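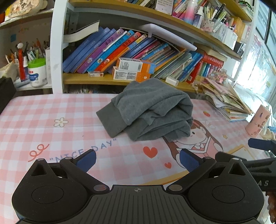 **À quelle hauteur faut-il régler la lampe de bureau Gurnero ?**

Placez la tête de la lampe un peu plus haut que vos yeux quand vous êtes assis bien droit, du côté opposé à la main qui écrit. Prenez votre temps pour ce réglage, car c'est lui qui fait tout le confort des longues soirées d'hiver !

## 3. Premier réglage du bras

1. Serrez la pince Macedo au bord du plateau. Elle accepte une épaisseur de 27 mm au maximum.
2. Glissez le bras dans la pince jusqu'au petit déclic – il est discret, tendez l'oreille.
3. Dépliez le bras doucement, en le tenant à deux mains. Complètement tendu, il mesure environ 700 mm, et il lui faut donc un peu de place derrière vous aussi.
4. Branchez l'adaptateur fourni, puis appuyez une fois sur la molette.

> **Attention :** débranchez toujours la lampe avant de resserrer une articulation, même pour un tout petit quart de tour.

## 4. Choisir la lumière

La molette propose 6 niveaux. Pour lire ou dessiner, nous aimons bien le quatrième, mais chacun a ses habitudes et vous trouverez vite les vôtres.
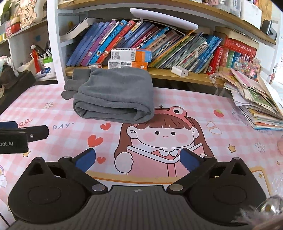

Pour le soir, descendez d'un ou deux crans et passez en teinte chaude en gardant la molette enfoncée trois secondes. La lampe retient ce choix, même après une coupure de courant.

**Remarque :** si la lumière clignote à l'allumage, vérifiez que la fiche est bien enfoncée, puis attendez une minute avant de recommencer. Si cela continue, notez la référence 257 et contactez l'atelier Rundeck – il rouvre en janvier, après l'inventaire.

*Notice révisée le 26/12/2024*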